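22/02/2025, talk notes, Clulholm. 12 min, dont run over

Open cold. "Who here was graded on a curve?" Wait for hands. Then: who decided that, and when.

- grading is younger than people think. Pridevley school register: no marks at all early on, just "attends" / "does not attend"
- then inspectors come in. want numbers. Teachers make up numbers
- read the Lins letter OUT LOUD, slowly 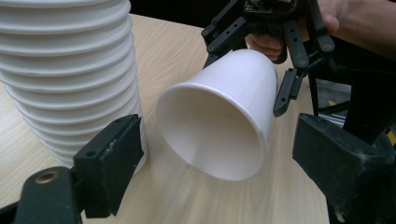 Elisa Leone wrote back on the draft that I blame the inspectors too much, and that plenty of teachers asked for marks because parents kept asking them. Fair. Say so. Don't get defensive if she brings it up again in Q&A.

Next bit = report cards. Pridevley had 4 grades, Lins had 29 (!!) separate headings, incl. "carriage" and "neatness of slate". Pause for laugh. Both schools same county, same inspecter. 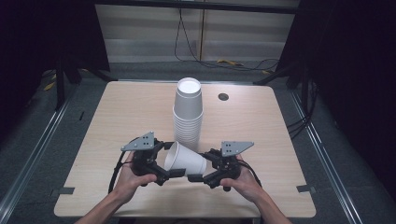
*Stack of paper cups, two hand-held grippers*

Back to the county. Meteck merges the two schools in May, has to pick one system. Picks the short one, no reason in the minutes. My guess: less writing. Flag as GUESS 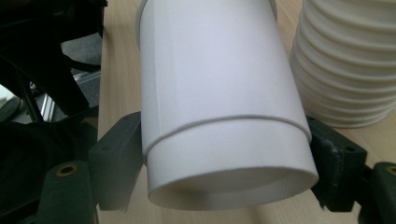 and the old Lins headings don't go away, they creep back in as "remarks" down the side of the card. Same judgments, no number. Show card 2 if time, skip if not.

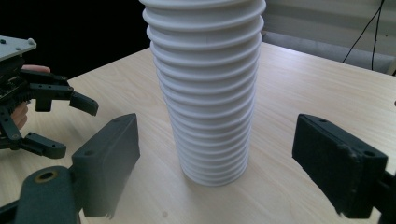

Ranking. Slow down here, it's the main point. A rank only tells you who is above who. Think of white cups nested in a tall stack, all you get of most of them is a rim, and that's the class list: one line each, next line, next line. What the kid could do in math or reading is hidden. Then go to the Meteck list, read the top name and bottom name, stop.

Close: what would you put on the card? Take 4 questions max. Thank Clulholm for the room, handouts by door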